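Keeping an Old Rack Server in a Home Workshop
Tips by Boyang Tang
Filed under: Workshop, Computers

I have run two used servers in the back of my workshop in Futcombe for several years. One holds backups for the house and the other runs the file share, the cameras on the driveway and a few small jobs. These machines were built for cold, clean rooms with a raised floor, and a workshop has sawdust, mice and one overloaded outlet. The tips below are what I do to keep them going. Most of them apply to a regular desktop tower as well.

Choosing a spot

Put the server on an inside wall if you can. An outside wall sweats in winter, and a metal case sitting against it will collect moisture along the back edge. Keep it off the floor. Mine sits at waist height on two lengths of slotted angle bolted to the studs, and I can slide the lid off without kneeling.

Leave as much room behind the machine as in front of it. People measure the depth of the case and forget the plugs, which stick out several inches, and the cables, which need to bend after that. Before you screw anything to the wall, plug in every cable you plan to use and measure from the front handles to the outside of the longest bend.

Stay away from the water heater, the dryer vent and the paint shelf. If the only free corner is next to the table saw, read the section on dust first and then decide.

Lifting and mounting

A full-length server is heavier at the back than it looks. Take the drives and power supplies out before you lift it, and mark each drive with its bay number in pencil on masking tape. Put them back in the same order.

Slide rails bought secondhand often come without the small square nuts. Check the bag before you pay. The cheap cage nuts from Grosenitz have worked for me, although the steel is soft and the thread strips if you use a power driver. Start every screw by hand and get all four in loosely before tightening any of them.

If you have no rack, a shallow wall bracket that holds the server vertically, with the front panel facing up or down, takes very little space. I mount mine with the front facing down so that dust doesn't settle in the drive bays. Put a stop under it. A drive sled with a worn latch will let go sooner or later.

Dust

Fine sanding dust is the worst of it. It gets through the front grille, packs into the heat sink fins and makes a felt pad that you can peel off in one piece.

- Tape a sheet of open-cell filter foam over the front grille. Use thin foam. Thick foam chokes the fans and they will run at full speed all day.
- Rinse the foam in warm water and let it dry overnight before it goes back. Keep a second piece cut to size.
- Vacuum the shelf and the floor under the machine first, then open the lid.
- Use a soft paintbrush on the boards and a vacuum nozzle held a couple of inches away. Do not drag the nozzle across the parts.
- Hold each fan still with a finger while you blow it out. A fan spun by compressed air can throw a bearing.
- Shop compressors spit water. Drain the tank and fit a moisture trap, or buy the cans.

I open mine twice a year. The December cleaning is the longer one, with the power supplies out on the bench. If you do a lot of sanding, do it more often, and shut the server down on the days you have the drum sander going.

Noise

The small fans in a thin server are loud. In a 1U case there is no room for a big slow fan, so it uses a row of small fast ones. You have a few choices, and I have tried all of them.

Look in the setup menu first. Many boards have a fan setting that was left on full by the previous owner. Changing it to the lowest automatic setting took most of the whine out of my backup machine, and it took two minutes.

Next, remove what you don't need. A second processor adds heat and the fans follow it. An add-on card that the machine doesn't recognize can also make it run the fans high, so pull any card that isn't in use and listen again.

A cupboard with a lined door helps if you give the air a way in and a way out. Cut the openings larger than you think is right. I lined mine with old carpet, pile side in, and stapled it so that no loose edge could be pulled into the fans. With the door closed I can listen to the radio at the bench.

Do not swap in quiet fans without checking that they move enough air. I did this on the first machine, and it shut itself off on the first hot afternoon.

Heat

Tape a plain dial thermometer to the shelf at the air intake and look at it when you walk by. Mine starts to bother me past 90 in summer, and at that point I prop the side door open and move the backup job to the night. The software will give you a processor temperature too. With the lid on and the machine idle, mine sits at 41 degrees Celsius. The exact number matters less than whether it has changed, so write down yours on a clean day and tape the note inside the lid.

Always run the machine with the lid on. The lid is what makes the air go over the hot parts, and with it off the air goes wherever it likes.

Fit blank covers in the empty drive bays. If you have none, cut them from thick cardboard and tape them in place.

Power

Give the server its own circuit if the panel has room for it. A table saw starting on the same circuit will dip the voltage, and the server may restart. If you can't run a new circuit, use a battery backup with automatic voltage regulation.

Plug the battery backup into the wall and the server into the battery backup. Leave the laser printer, the shop vac and the glue gun off it. Test it once a season by pulling the wall plug while the machine is doing nothing important. Replace the battery when the run time gets short. The label on mine shows the date I put it in, written in paint marker.

Servers with two power supplies will run on one. I keep the second on the shelf, wrapped in a clean towel, and swap them over at the December cleaning. Running a single supply also drops the idle draw a little. My backup machine pulls 60 watts with everything asleep and a lot more when it is busy, so I have it wake up at 2 in the morning, do the job and shut down again.

Cables

- Cut network cable to length and leave a loop big enough to pull the server forward on its rails.
- Label both ends. A strip of masking tape folded over on itself is good enough, and a pencil lasts longer on it than a ballpoint.
- Use hook-and-loop strips. Zip ties get pulled too tight and then somebody goes at them with a knife.
- Keep network cable away from the power cable for the dust collector. If they must cross, cross them at a right angle.
- Where a cable comes through the wall, stuff the hole with steel wool for the mice.

I buy a box of 50 short patch cables at a time and throw out any with a broken clip. A cable with a broken clip will hold until you are out of town.

Floors

A dry indoor floor can build up static, especially carpet. Where the server stands on a hard floor, such as sealed concrete, tile or stone, wipe it with a damp mop before you open the case and let it dry. Touch the bare metal of the chassis before you reach inside. A wrist strap is cheap and I do use one for memory and processors.

Rubber feet can leave dark rings on polished stone and on vinyl. Put a square of cork tile under each foot. A scrap of cork also takes up some of the hum that a hard floor passes along to the next room.

If you are moving a floor-standing cabinet across tile, lay down a strip of hardboard and roll it on that. Small steel casters will chip a tile edge. Swap them for wide soft ones if the cabinet moves often.

Buying used

Ask the seller for a picture of the machine switched on, showing the startup screen. Ask whether the drive sleds are included, and whether they have all their screws. Replacing sleds one at a time costs more than people expect.

Smell the power supplies. A burned smell stays for years. Look into the fan openings with a flashlight, and look at the network jacks for bent pins.

I bought my second server from a dealer named Zeng who was clearing out an office, and I paid extra for a spare fan tray. I have used two of the fans from it so far, so that was money well spent. The first one came with a Mirnari drive controller that I never got to work properly, and I ended up replacing it with a plain card.

Wipe whatever drives come with the machine before you put them to use, and do a full read test. It takes most of a day on a large drive. Reject any drive that slows down badly partway through, even if it passes.
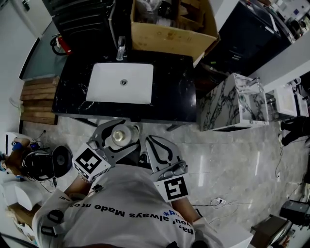

Short list for the inside of the cupboard door

I have this taped up next to the light switch.

Every month: rinse the foam, look at the thermometer, check for a warning light on the front panel.

Every season: pull the plug on the battery backup, restore one file from backup and open it.

Twice a year: lid off, fans held and blown out, cables checked for broken clips.

December: swap the power supplies, tighten the rail screws by hand, pencil the new date on the tape.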